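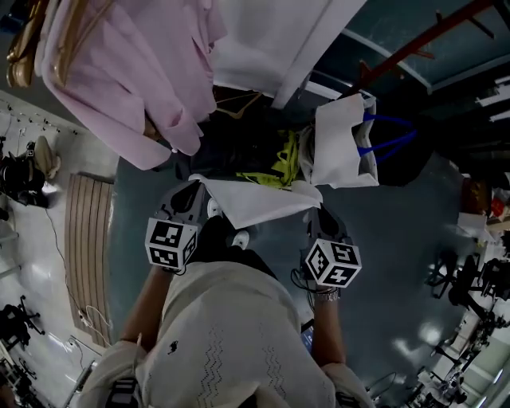 The Understudy

Dagmar Zelenák had been dead for six days before her brother Dalibor learned that he was to inherit the parrot.

"There must be a mistake," he told the lawyer, a pale man called Libor Michalík who ate mints during bad news. "She had a house."

"The house goes to the choir."

"She couldn't sing."

"She says the choir was always very decent about that."

The parrot was named Trina. She was green, middle-aged and in excellent health, and she came with $468 for seed and a letter in Dagmar's slanting hand. Dalibor read it on the bus with the cage on his knees. It said that Trina liked pears and disliked Ctibor Havlíček, and that Dalibor would find her good company if he could learn to let someone else finish a sentence.

He put the cage by the kitchen window and sat down to his soup.

"Too much salt," said Trina, in his sister's voice.
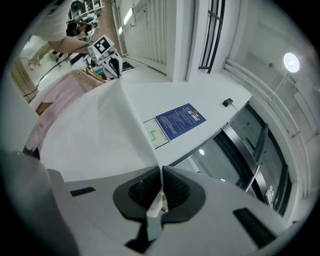

Two

By August they had stopped speaking twice. The first quarrel was over the radio. The second began when Eimear Cullinane from upstairs came down to return a casserole dish, and Trina told her that Dalibor had been married in a borrowed suit.

"Is that true?" asked Eimear.

"The pants were mine," said Dalibor.

She laughed and stayed for coffee, and the bird, having got what she wanted, asked for a pear. He cut it thin, the way Dagmar used to, and burned his tongue on the coffee.

"Serves you right," said Trina.

"I was going to say that," said Dalibor, and passed her another slice.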